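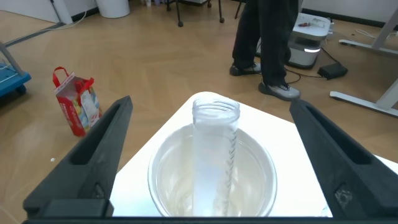 Skeltutholm site – arms on the rinse bench, what changed for you?

gashaw_s
2021-02-12
Three months in. Arm does the jars and bowls now, I used to do 600 a shift by hand. Wrists feel great. But now I'm "cell attendant" which means I stand there. Same pay, more walking, and I get the blame when it stops.

theano_g
Same at Wotdale. They said no job losses and ok, true so far. But 3 people left and were not replaced. You do the math.

pennington_nights
disagree. I was on that bench 24 years, my shoulder is shot. Let the arm have it

theano_g
Fine for you, you're on days off the floor now. Who trains the new kids? They never learn what a bad thread feels like.

manolis_t
Clear plastic is the worst for it btw. Clear jar, clear bowl, water in the bottom, light bouncing off. Ours at Sornwood stops and waits for a human every time. So much for hands off

gashaw_s
Yes!! and nobody logs that as work. I asked Ute for a line on the shift sheet – "assists". She said maybe in August.

pennington_nights
so log it yourself. paper notebook. did that with the old labeler, got us a second break

gashaw_s
ok starting tonite. will post the numbers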